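How to stop a plastic basket from smelling of old detergent?
Posted in Cleaning and Storage

I moved to Dundville in February and the flat came with many small plastic baskets in the cupboards. They are good baskets and I do not want to throw them away, but all of them smell strongly of detergent, also after washing. I would like to keep tea bags and biscuits in them, and I am afraid the food will take the smell.

I have tried hot water with washing-up liquid, and after this one night on the balcony. The smell became weaker, then it came back when I closed the cupboard door. Is there a method which does not need strong chemicals? I have a small child at home and prefer simple things from the kitchen.

Thank you in advance, and sorry for my English.
Solange Frota

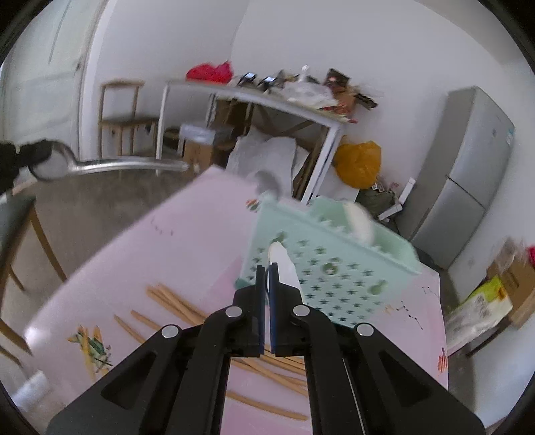 Dundville Household Help Club

Gervásio Caldeira
Dear Solange, I had the same problem with boxes from my aunt. Plastic keeps smells for a long time, above all the soft kind, so please be patient with it.

What I do is this. I dissolve 100 grams of bicarbonate of soda in a bucket with 3 litres of warm water (not boiling, it can bend thin plastic). The basket must be completely under the water, so I put a plate on it. I leave it until the next morning, rinse it well and dry it in the open air, if possible with some sun. Usually I repeat it one more time. If the basket has holes, go over them with an old toothbrush, as the dried powder likes to stay in the corners.

You should also wash the cupboard. In my case the smell was mostly in the shelf paper, and I was washing the boxes again and again for nothing! Take the paper out, wipe the shelf with a little vinegar in water, and leave the door open for a day. Do not mix the vinegar with any bleach product, this is dangerous.

For the biscuits I would still use a closed tin. Tea bags are fine if each one has its own small envelope — the naked ones take every smell in the house.

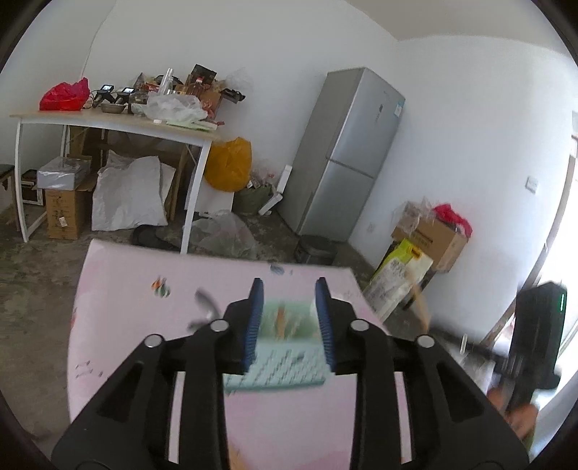

Mint green held at the pink table

Peter Hájek
Just put coffee grounds in it. Works for me.

Chiyo Ishida
I agree with Gervásio about the shelf paper. About the coffee I am not so sure, because I tried it with a lunch box and afterwards it smelled of detergent and coffee together. If you want to try, use dry grounds in a small open cup and not directly on the plastic, it can leave brown marks on light colours.

Another possibility is newspaper. Crumple 2 sheets, put them inside, close everything in a bag and change the paper after some days. It is slow but costs nothing.

If the smell is still there after one month, I would use these baskets for socks or for clothes pegs and buy new ones for the food.

Solange Frota
Thank you all. There was shelf paper, with flowers, and it smelled terrible. I have removed it and the first baskets are now in the bucket.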